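Speaker notes, slot 2: Torque ratings in small plastic gear trains

Open with the title slide. Leave it up while people sit down. Then go straight to the gear slides, no introduction of the firm. 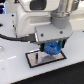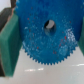

Grerketti, September 7, 2026

Slide 3. Define module and pressure angle. Say that fine teeth share load well but each one is weak in bending. Do not derive the Lewis formula; it is in the handout.

Slide 4. Stirka test results. 359 gears run to failure, 8 grades of acetal. Pause on the scatter plot. Most failures were at the tooth root. Wear came second.

Slide 5. Moisture. Nylon swells, backlash closes, noise goes up. Mention the January batch, which was stored unsealed.

Slide 6. Centre distance. Roughly 1019 hours at rated load before the housing crept. Point to the knee in the curve.

If short of time, skip 7 and go to the Galanis comparison.

Questions: lubricant choice will come up. Refer to appendix B.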